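Reheating Frozen Buns in an Electric Steamer

Buns go in straight from the freezer. Do not thaw them.
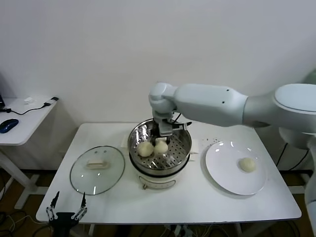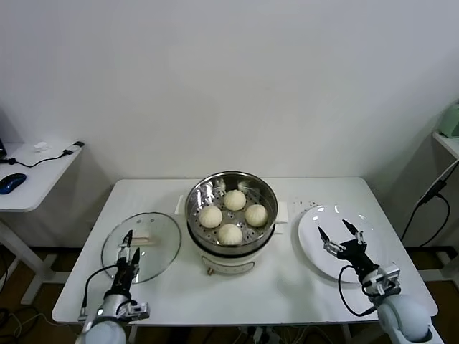
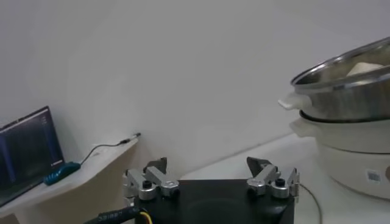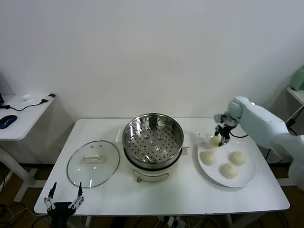
Pour 300 ml of cold water into the base and set the tray on top. Leave a gap between the buns, as with the four in the second photo, so the sides don't stick together. Cover and steam until the middle is hot. Roxana Onu wraps the lid in a dish towel to catch drips. Leftovers keep in the fridge until Tuesday if you made them on Sunday.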